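Workshop Tips: House Rules for Working Next to a Robot Arm

Posted Sun 22 October in Bench Habits

I get more mail about arms than about anything else on this page, and most of it asks which one to buy. I'm going to skip that question again and talk about the rules we go by at the Damville workshop, because a good set of rules costs nothing and you can start tonight. We tore up our old list in January (it was a mess, half of it was about the coffee machine) and wrote a shorter one that people do follow.

Start with the table. Before the power goes on, clear everything inside the arm's reach that isn't part of the job. I mean the full reach, with the elbow straight, which is always farther than you think! Books, glue, bags of odds and ends, that little board you were going to solder later – push them to the back or get them off the table altogether. Loose small parts are the worst. They roll, they get pinched, and then you spend the evening on your knees with a flashlight.

Cables next. Give each one a slow loop, with enough slack for every joint to turn all the way, and then check where the loop goes when the arm folds up. I move the arm through its whole range at the lowest speed and just watch the cables, nothing else. If one drags, tie it farther back. If it still drags, get a longer one. Please don't tape a cable straight across a joint. I did it once and pulled a connector clean off.

Now the gripper, my favorite subject. For anything tall and round, I like to hold it low and square, with the jaws flat against the body. Close slowly, stop, and take a good look from the side before you lift. Set the grip force to the least that will do the job and go up a little at a time. Plastic cases crack without much warning, and a label will scuff long before the case does, so check the label first.

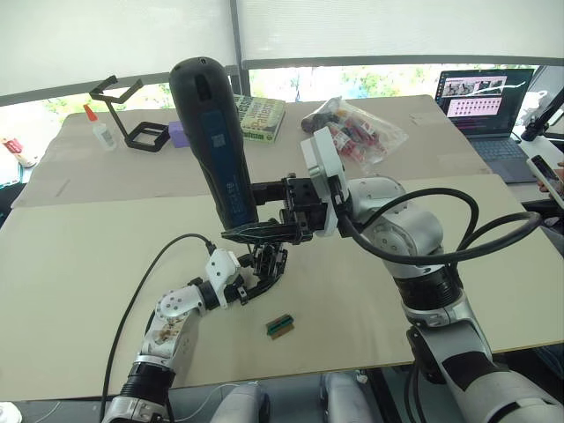

Upright in the jaws, with the second arm close by.
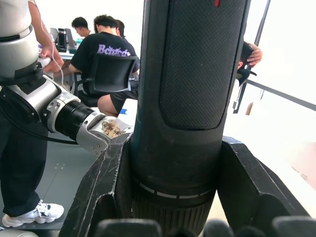

Two arms on one table need a rule of their own, and ours is that only one of them goes into the middle at a time. The other one waits on its own side until the first has backed out. Yes, it's slower. We tried letting them share when we were setting up the Anine job (sorting and turning parts, nothing fancy) and the knocks came so often that I went back to taking turns and never looked back. You can write it into your program as a simple flag, or do what I did in the beginning and put a strip of masking tape down the middle of the table so you can see who's over the line.

Hands! Our rule is no hands on an arm unless the person at the controls has said "holding" out loud. Same thing when you let go: you say "clear," you step back, and you wait to hear it repeated. It feels silly for the first hour or so and then you stop noticing. Tie back long hair, take off the lanyard, push up floppy sleeves. And keep the stop button where you can slap it without looking. If yours is tucked behind a laptop, go and move it now, I'll wait.

Labels are cheap and I love them. Every arm gets a sticker with a short name on it, big enough to read from a chair, and the same name goes in the software. When somebody shouts "stop the left one," whose left do they mean? We had that exact mix-up and it cost us a Potgieter bracket.

Keep a log, too. Ours is a plain notebook with the date, what was run, the cycle count and anything that sounded funny. Every 2,000 cycles I wipe down the jaws, check the screws and look over the cables for shiny spots. Last time I went in early, at 1,367, on account of a clicking noise, and found 3 loose screws in the wrist. I'd have missed those for weeks without the note in the book.

A reader asked whether the Dikton pads are worth the money for smooth handles. I've used them on one gripper only, so take this with a grain of salt, but they hold well and they wipe clean with a damp cloth. Mine started to curl at the corners, and I've been trimming them with nail scissors. If you have a better glue for them, drop it in the comments and I'll try it on the next pair.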